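Why we stopped training on the full task

I've been meaning to write up what we learned from the shop counter task, mostly for the people in the Drikik group who asked after my talk in January. This isn't a paper. The paper will take longer.

The task is simple to say. The robot gets a short order, picks the right items from the counter and puts them on the serving tray. Two arms, one policy, no hand-written steps in between. We had 3000 demonstrations collected by remote control, and every one of them was a full order from start to finish. Training on those gave us a policy that did the first item well and then got worse with each item after that. By the third item it often reached for something that had already been served.

My first guess was memory. I spent most of a month giving the policy a longer history of images to look at, and it made things slower and no better. Kohlhase, our older codebase, doesn't handle long histories well either, so I lost another week to loading problems. 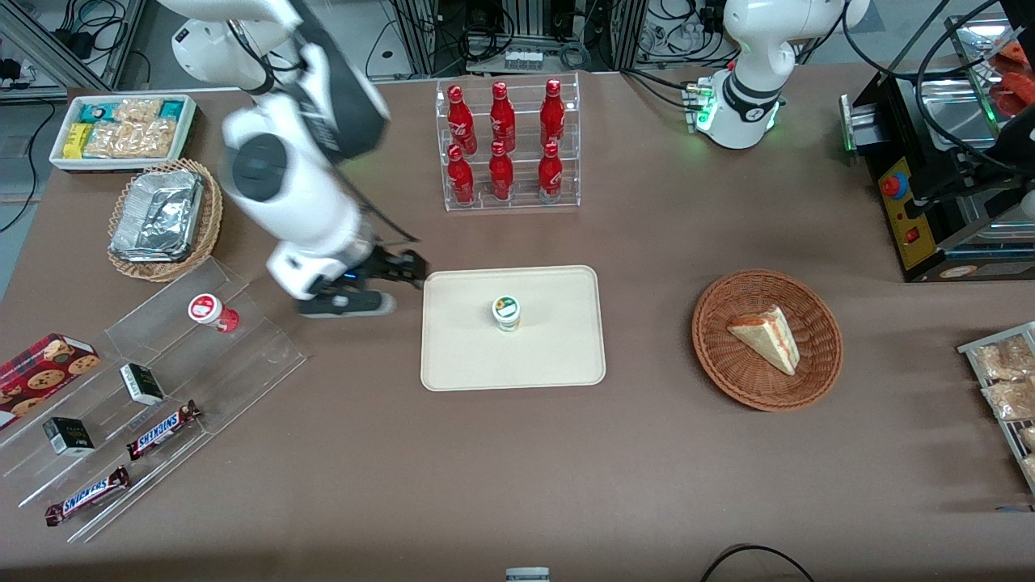 What helped was cutting the demonstrations up. We split each order into single moves: one item, from the arm at rest to the item on the tray. Then we trained on the pieces, with the order given as a short line of text that changes after each move. The policy no longer has to know what it did a minute ago. It only has to know what is being asked for now and where things are.

The numbers, on 80 test orders with the counter rearranged before each one: the old policy finished 49 of them, and the new one finished 5 more than that from the same data. I know that isn't a huge jump. The part I care about is that the failures moved. Before, they piled up at the end of an order. Now they are spread evenly, and most are plain grasping errors – the fingers close too early, or a package slides.

Two warnings if you want to try it. Splitting by hand is slow, so we used gripper opening as the cut point, and that gives bad cuts whenever the operator drops something and tries again. I went through those by eye. Also, don't throw away the full recordings. We still need them for the piece that decides when a move is done, which is the weakest part of the system at the moment.

The Pullimov people do something close to this with learned cut points instead of fixed ones. I haven't compared the two properly. The splitting script goes up on the group page on Thursday, once I've cleaned out the paths that only work on my machine.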